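Notebook, Gruten bench, glaze and small ceramics
19/12/2018

Second go at the low-temperature drying schedule for the Trender slip. The August batch cracked at the foot ring on drying, before it ever got near the kiln, and I had put that down to the clay. Having reread the August pages I now think the drying was uneven. The pieces were left on the sill with one side to the radiator and never turned.

Changes for this batch: 11 test pieces, all thrown from the same bag, feet trimmed a day later than before. Drying under loose plastic for 2 days, then open shelf. Slip sieved twice. Weight of dry material in the bucket 3000 g, water added by weight and written on the lid. Please do not top it up by eye.
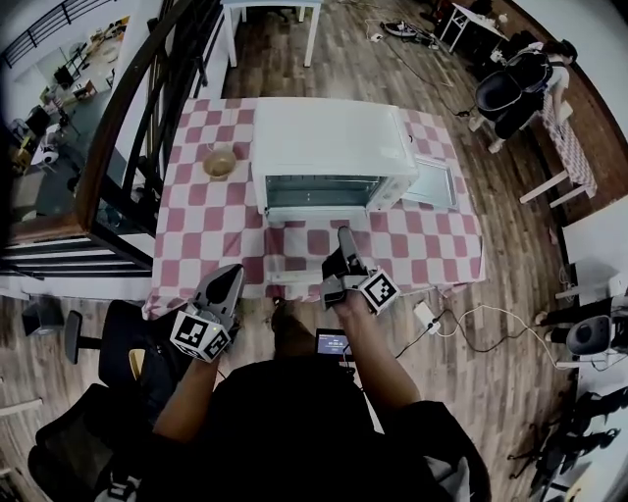
Entry by L. Doucet, Gruten workshop

Feet first. No cracks visible with the hand lens on any piece at leather-hard. One rim has a slight warp, which I think came from lifting it off the bat too early. Marked with a notch and kept in the batch.

Slip coverage is better on the pieces dipped foot up. On the others there is a thick line where the slip ran back and pooled inside the foot. Wiped with a damp sponge, but it will probably show after firing.

Test piece 4 weighed 273 g when trimmed. Weigh again before it goes in and enter the figure in the table at the back of the book, same column as the August set.

The Cedness scale drifts when it is first switched on. Leave it to settle, then zero with the tray in place. The earlier weights for the August set were taken cold, so treat the last digit as unreliable.

To do:
Cones for the middle shelf, box nearly empty.
Relabel the two buckets of Trender, old lids have been swapped.
Ask whether the Gruten kiln log can be kept by the door again.
Break one unfired piece across the foot and check the section for voids.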